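What my landlord may ask me, and what he may not

14 February 2023

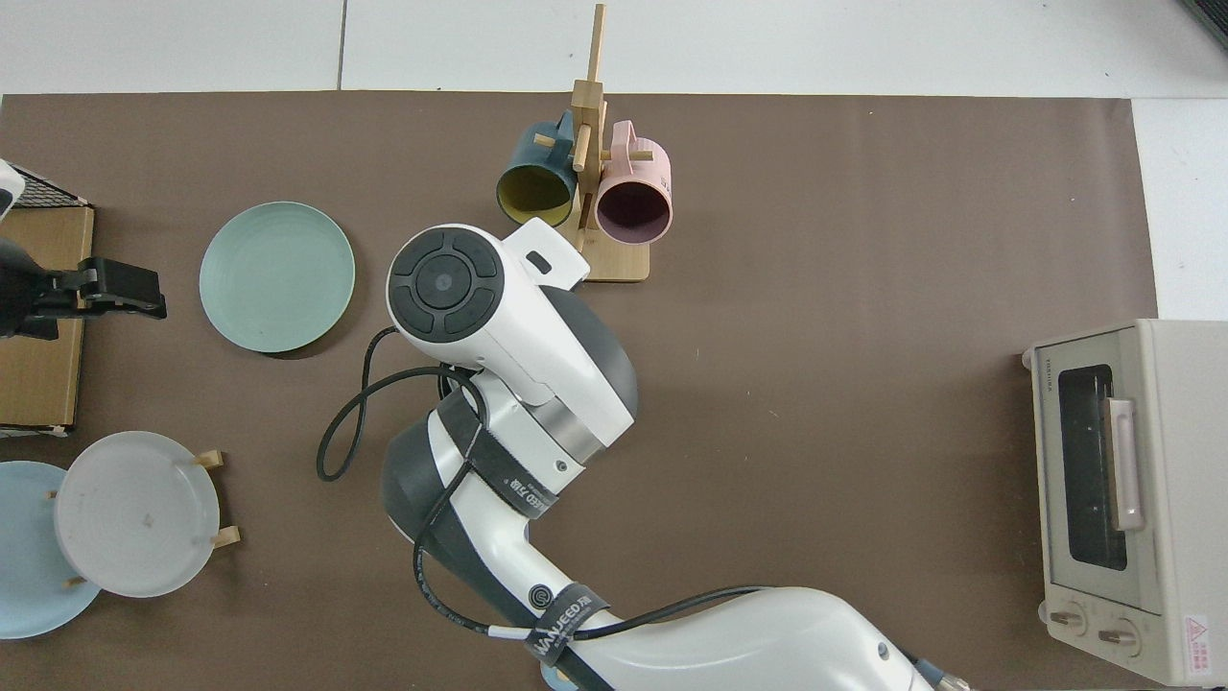
In January I received a letter from Malinowski, the company that manages our building in Lonau. They wanted every tenant to fill in a form of 20 questions, and I have now spent two evenings learning which of them I have to answer. I am not a lawyer, so please read this as the notes of a tenant who likes to understand what he signs. Some of the questions were normal: name, telephone number, how many persons live in the flat. Others surprised me. They asked for my employer, my last three bank statements and a list of all electrical equipment "of unusual kind". 

The tenants' advice office explained to me that a landlord needs a purpose for each thing he wants to know. Before a contract is signed he can ask about income, within limits. I have lived here for years and I pay on time, so the bank statements have no purpose any more. The equipment question is more difficult. If a device is dangerous for the building, he has an interest. If it is only a hobby or work, it belongs to my private life.

Then there is the matter of storage. At the bottom of page 2 it was written, in very small letters, that the answers will be kept in a system called Inus and shared with "partners such as Laro". I could not find out what Laro does with them. Malinowski manages 3,000 flats, so this is a lot of private life in one place.

I wrote back a polite letter. I answered the normal questions, left the others empty and asked how long the data is kept, who can read it and on which legal ground – I asked for the reply on paper. So far I have only a confirmation that my letter has arrived, with the file number 111. When I know more, I will write it under this post.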